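Workshop > Notebooks > Natural dye bench

Home Notebooks Recipes Swatch library Contact

1 June 2022
Posted by the dye bench

Walnut hulls, day three. The vat has finally gone the color I wanted, a deep coffee brown with a bit of green at the rim when you tilt the bucket, and I'm so pleased with it that I'm writing this up before I've even rinsed my arms.

Starting point for anyone picking this up cold: we had the bag of dried hulls from Henao, the same lot we used for the wool tests, and I wanted to see how far they would go on cotton without an iron dip. On wool they're almost too easy. You put the wool in, you go to lunch, you come back to brown wool. Cotton is fussier and everyone I've read disagrees about whether it needs a mordant at all with walnut. So I did it both ways.

Soaked the hulls overnight in rainwater from the barrel, then simmered for two hours and let the whole lot sit with the lid on until this morning. Strained through the old curtain. Do strain twice! The first pass leaves a fine grit that settles in the folds and makes freckles. I quite like the freckles, but they're no use if you are trying to compare shades.

Fabric is the plain Trolura cotton, scoured with soda ash and rinsed until the water ran clear (four rinses, which is one more than last time). Cut into 14 strips. Half had the tannin and alum treatment, half went in with nothing but the scour. I notched the corners of the treated ones because marker pen has let us down twice now.

Total dry weight of the strips was 46 grams. I used far more hull than the recipe card says, on purpose, because I wanted to know where the top of the scale was before working downward.

First dip, 35 minutes, kept just under a simmer. Already a clear difference. The treated strips came out a warm tan and the plain ones more of a dusty pinkish beige, like weak tea with too much milk. I had expected the plain ones to be paler and they were, but I hadn't expected the hue to shift that much. Hung both lots for air between dips, since walnut carries on darkening for a while once it's out of the bath.

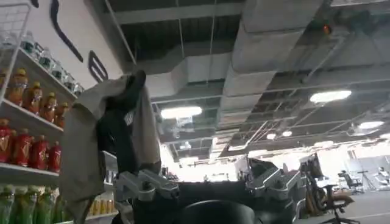

Second dip was the exciting one. The treated strips jumped two full shades and the plain ones caught up more than I'd have guessed, so the gap between them closed by half. By the third dip I had to hold them against the window to tell them apart, and even then I turned one over to look for the notch. I'm going to say, carefully, that for dark browns on cotton the tannin and alum step may not be earning its keep with these hulls. For tans it clearly is.

Fourth dip made no visible difference to either. So three it is, at this strength.

Rinse test: the plain strips bled a lot in the first rinse, nearly nothing in the third. Treated strips bled a little in the first and then stopped. I washed one of each with the gentle soap and one of each with the ordinary laundry powder from under the sink. The powder pulled both toward gray, which is a shame, though it's a handsome gray – I've kept that pair to one side as a color in its own right. It might be the one I end up liking best.

Things I'd do differently:

Use the taller bucket. The strips kept floating up and the top edges dyed unevenly where they sat above the liquid. I weighed them down with a saucer, which left a perfect saucer-shaped ring on two of them.

Stir more in the first ten minutes and then leave them alone. All the streaks seem to come from that early stretch.

Write the time down when I lift the strips out. I noted when they went in for dips two and three but for dip three the out time is a guess from the kitchen clock, so don't treat that one as gospel.

Lightfastness is next. I've taped half of each strip under card and put the lot on the south sill beside the onion skin set. They can stay there until July, when we will take the card off and see what the sun has done. The onion skins have faded already, poor things, and I'd love the walnut to show them up. Please don't move the board to water the plants. There's room to reach over it.

The used hulls are in the lidded tub and I think there's a second bath in them. I would like to try that on the linen offcuts, with a spoon of the Arkix iron powder in a separate pot so we don't contaminate the main vat. Iron gets everywhere. The wooden spoon with the blue string is the iron spoon and it must not go near anything yellow.

The recipe goes in the book as number 1317, with the caution about laundry powder written underneath. Swatches are stapled to the facing page, treated on the left and plain on the right, first dip at the top. The Biro label on the back of the page is for the gray pair, which I haven't stapled yet as they were still damp at the edges.

Leftover liquor is in the two glass jars on the bottom shelf. It smells like a pond. Lids on tight, please, and if a skin forms just skim it – the color underneath is fine.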